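Re: [stirnlow-watch] Thefts from vehicles, Drendberg lot
From: Hedvig Engebretsen
November 2, 2025
4 replies | 2 shares

Kwabena,

Replying to the list so the corrections sit in the same thread as your message. I have trimmed it to the parts I am answering.

> On the Drendberg lot: the department's log has 27 entries for September
> under theft from vehicle. I read that as 27 cars broken into. Most of them
> were at night and most had a window smashed. I think we should ask for a
> patrol car parked at the north entrance from 10 PM to 4 AM.
>
> Also, can somebody explain why my own report does not show up? I filed
> it online and got a number back. It has been weeks.
>
> Kwabena Tetteh

First, the count. An entry in the log is a report, and a report is filed per complainant. If two people had property in the same car, there can be two entries for one break-in. The opposite also happens: one owner with two vehicles hit on the same night may file once. You cannot get from entries to cars without the incident numbers, and the public version of the log leaves those out. The records desk will give them to you on written request. Ask for the incident number, the reported time range and the entry method code. Do not ask for "all details" or the request goes to legal review and comes back weeks later with most of it blacked out.

Second, the time of night. The log prints the start of the range the owner gave. A person who parks at 6 PM and finds the damage at 7 AM gets listed at 6 PM. A person who says "overnight" gets listed at midnight, as that is the form's default. So the cluster at 12:00 AM is mostly the form. I would not build a patrol request on it.

Third, the windows. Entry method is coded as forced, unforced or unknown. Forced covers glass, locks and pried doors. It does not tell you which one. Glass on the ground in the lot tells you more than the log does, but only if it is written down with a stall number and a date.

Your missing report is a separate matter. Online reports go into a holding queue and get a temporary number starting with T. The report is not in the log until an officer approves it and a permanent number is issued. If a required field is blank it is returned by email, and the return notice comes from a no-reply address that many filters catch. Check your junk folder for it. If the notice is there, correct the field and resubmit under the same T number. Filing a second report starts the queue over and can leave two open records for one theft.

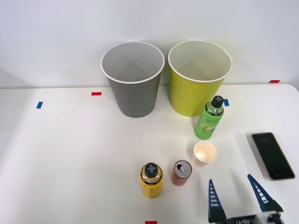

Ama Acheampong asked me off-list whether the dollar value matters, and whether a person should bother filing when the loss is small and the insurance deductible is larger than the loss. Her view is that people on her block have stopped filing for anything under the deductible and that the log is low for that reason.

It matters in two ways. The value decides how the offense is classed, and it decides who reads the report. In our department a loss of $3000 or more is sent to a detective for review. Below that, a report is normally closed at the desk unless there is a named suspect, a usable plate or a serial number that can be entered in the stolen property file. A serial number is worth more to you than an accurate price. Tools, laptops and bicycles all have one. Copy them down before anything is taken and keep the list out of the car.

On small losses, file anyway. The patrol assignments are drawn up from approved reports by beat, and the lot is split between two beats along the drainage easement. The north side is Beat 2. I asked for the approved total for that beat, January through September, all property offenses, and it is 159. I do not have the same figure for last year – the beat lines were redrawn and the old ones do not match.

On the patrol request itself, I would word it as directed checks at varied times, logged by the officer. A parked car at one entrance covers one entrance. The lot has another exit on the Onimico side, and Ekow Ankrah wrote in an earlier thread that its gate arm has been stuck up since the summer. The gate belongs to the lot operator and not to the city, so that complaint goes to the operator in writing with a copy to the beat sergeant.

I will send the draft request to the list once I have the incident numbers. Please put corrections in this thread and do not start a new one.

Hedvig Engebretsen

Recent in this list
Gate arm at the Onimico exit, still up
Catalytic converter marking, next session
How to read disposition codes
Found: set of keys, Ankrah Street
Minutes correction (Kwabena Fiadzo)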